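The Dosska on Trial
A short story

I signed for the Dosska on May 18, 2020, and by teatime I had already told it off twice.
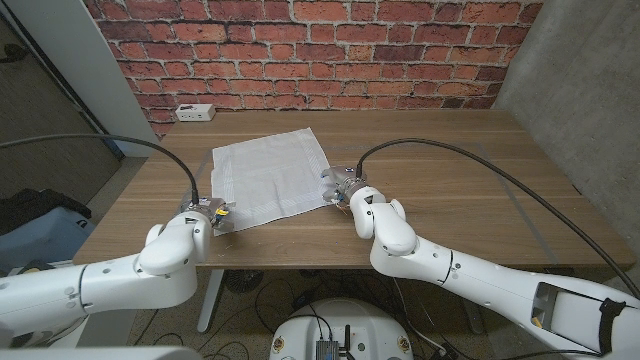 1. Napkins

Two white arms, two metal grippers and one thin white napkin – that was the whole of our first lesson. I stood behind it with my hands in my apron, itching to join in. Left gripper at the bottom corner, right one at the side, and then such a long think! My aunt would have had the sideboard stacked by then.

The trial was Hortensia Arancibia's idea. She ran the Painemal, a hotel with more dining room than sense, and I did her linen. Trirport were offering the thing at 185 a month with the first month free, and Hortensia never in her life walked past a free month.

"Just tell me if it's any good," she said. "You're the one who knows napkins."

So I was a reviewer now (unpaid, naturally). Trirport sent a form with little boxes for speed, neatness and "ease of living with", and I filled them in with a pencil so I could change my mind.

2. The man from Zarnbridge

Ignacio Núñez came over from Zarnbridge in the second week to see how we were getting on. He had lovely shoes and a laptop, and he told me it had done 2109 folds.

"And how many would you put in front of a bride?" I asked.

He looked at the pile. I'd sorted it myself the night before, good ones on the left, and there were 131 on the left.

"It's still learning your cloth," he said.

Well, so had I been, once. My first winter at the Painemal I scorched a tablecloth and hid it in the boiler room, and it may be there yet. I didn't tell him that. I made him a coffee and showed him how I smooth the border with the side of my thumb before I turn it, and he wrote it all down, thumb included.

3. The form

By July the free month was long gone and Hortensia was still paying, grumbling every time. I gave it four for neatness and two for speed. I rubbed out "ease of living with" three times, then put a five and posted the form before lunch.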